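Lulthorpe library to lend refurbished desktop computers

October 14, 2021 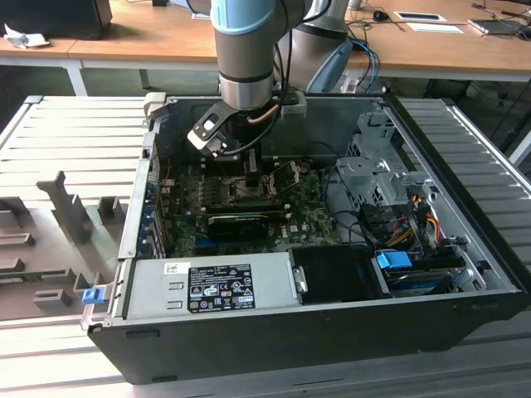
Residents of Lulthorpe who do not have a computer at home will be able to borrow one from the public library starting next month, under a program approved by the town council on a 5-2 vote.

The library will lend refurbished desktop towers with a monitor, keyboard and mouse for up to 87 days at a time. Borrowers need a library card and proof of address. There is no fee and no deposit.

Library director Efua Lamptey said requests for computer time rose sharply after the branch reopened in May, and that the public terminals on the first floor are booked most afternoons.

"People come in to fill out one form and find out it takes three visits," Lamptey said. "They run out of time, the session closes, and they start over the next day. A lot of that could be done from a kitchen table."

A survey mailed with water bills this spring drew 900 responses. Of those, 401 said their household had no working computer other than a phone. Households with school-age children were the most likely to say they shared one device among several people.

The computers are coming from Stongate, an insurance office on Mill Road that is replacing its older equipment. The hard drives were removed before the machines were handed over, and the town will pay for new ones out of the library's existing equipment budget. Nedus, a repair shop in Lulthorpe, has the contract to fit the drives, test the machines and handle repairs during the first year.

Council member İlker Altıntaş voted against the plan. He said he supported the idea but wanted a written policy on machines that are returned damaged or not returned at all.

"We charge for a lost book," Altıntaş said. "I asked what we charge for a lost computer and did not get a number."

Lamptey said late returns will be handled the same way as other library items, with a notice by mail and a hold on the borrower's card. A replacement charge will be set before lending begins.

Internet service is not included. Adjoa Frimpong, who runs the adult learning desk, said staff will help borrowers apply for reduced-rate plans. The desk will also offer a one-hour setup class in the Lakatos Room for anyone picking up a machine. The class is optional.

Applications will be available at the front desk and by mail. Computers must be picked up in person at the rear entrance, where there is short-term parking.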